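Kukstead Boot Tray

Mud season has a way of finding the one clean spot on the floor, and we've been trying to get ahead of it for years. The Kukstead is our favorite answer so far! It's a low tray for wet boots, garden clogs, dog leashes, whatever comes in the door dripping, and it's 26 inches long, so it fits behind most front doors without getting kicked.

Feng-yi Lo drew the first version for her own hallway after an April of soggy socks. She wanted a rim you could step over half asleep and corners you could wipe with one swipe of a rag. Ivar Tveit then talked her into the raised ribs, and we're so glad he did – soles sit up off the puddle and dry on the bottom too. 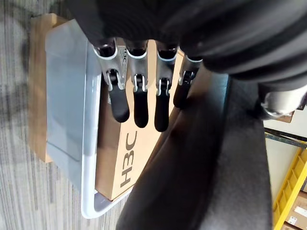

Cardboard box in the bin.

The tray weighs next to nothing empty, but it's stiff enough to carry to the sink without sloshing. Rinse it, lean it against the tub, done. If you have a big household, two of them sit end to end very nicely (ours have been like that since the fall).
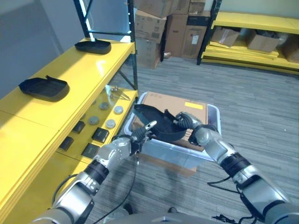 Salt is the other thing people ask about. Road salt leaves a white crust on the ribs by February, and warm water with a splash of vinegar takes it right off. Skip the wire brush, please. A soft dish brush gets into the corners better anyway.

Color: slate or moss
Fits: 2 pairs of adult boots, or 3 pairs of kids' shoes
Care: hand wash, air dry
Goes with: Grunley felt liner, sold separately 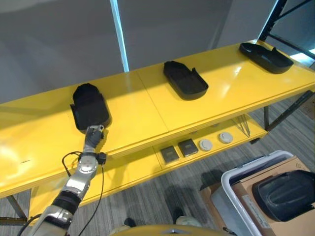
The felt liner is lovely if you have wood floors and a dog who likes to nudge things around. It lies flat under the tray and keeps it quiet. Trim it with kitchen scissors if your space is tight.

Orders placed by noon on Wednesday go out the same week.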